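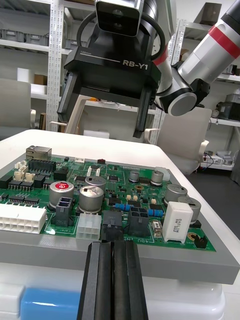
Le testament de ma tante Verna Nguyen-Tran tenait sur deux pages, dont une consacrée au clavecin. Il devait aller à celui de ses héritiers qui saurait en jouer. Nous étions trois, et aucun n'avait jamais dépassé la flûte à bec.

Maître Montoya, le notaire de Samitz, relut la clause en suivant la ligne du doigt.

— « Qui saura en jouer à Noël. » Le verbe est au futur, observa-t-il. Cela vous laisse jusqu'en décembre.

L'instrument datait de 1773, du moins d'après Verna, qui s'était elle-même rajeunie de douze ans sur tous ses papiers. Il occupait le salon depuis toujours. On y posait les manteaux, puis le courrier, puis, les dernières années, le chat. Mon cousin Fitzgerald Benavides le fit estimer dès le lendemain par la maison Pettigrew, dont l'expert passa une heure à plat ventre sous la caisse et se releva avec une mine de médecin.

— Il est très malade, dit-il. Et il est très cher.

Fitzgerald prit aussitôt des leçons. Ma sœur Sunita également, chez le même professeur, à la même heure, chacun ayant cru que l'autre renoncerait. Monsieur Haddad étant mort au printemps, c'était désormais sa fille Tamsin qui enseignait, à 50 euros la séance, payables d'avance. Elle avait vu passer des héritiers.

Moi, je gardais la maison, ce qui voulait dire que je nourrissais le chat et que j'entendais tout. Fitzgerald venait le matin répéter un menuet qu'il attaquait comme on force un volet. Sunita venait le soir. Elle avait choisi une pièce lente, pour la dignité, et s'arrêtait à chaque fausse note avec un petit « pardon » adressé au plafond, où elle supposait Verna.

En novembre, ils ne se parlaient plus que par l'accordeur. Il était venu de Bomurel avec sa valise et sa facture, 392 euros, frais de route compris, et chacun l'avait chargé de dire à l'autre que c'était à lui de régler. Il me présenta la note. Je réglai.

Le soir de Noël, maître Montoya s'installa dans le fauteuil vert avec un verre de porto et son exemplaire du testament. Fitzgerald joua son menuet jusqu'à la reprise, la reprise jusqu'à la reprise, et ne trouva plus la sortie. Sunita joua les huit premières mesures, très bien, et fondit en larmes à la neuvième. Le notaire nota quelque chose.

— Et vous ? me demanda-t-il.

Je répondis que je ne jouais pas. Le chat, que la musique avait tenu éloigné toute la soirée, choisit ce moment pour remonter sur le clavier. Il fit quatre pas, peut-être cinq, se tourna, recommença dans l'autre sens et se coucha sur les graves.

Maître Montoya reposa son verre et rouvrit le testament à la première page, celle que personne n'avait lue.

— Rappelez-moi, dit-il, comment s'appelle cet animal ?

— Poder.

— C'est bien ce qu'il me semblait.

Contact | © Tous droits réservés | Haut de page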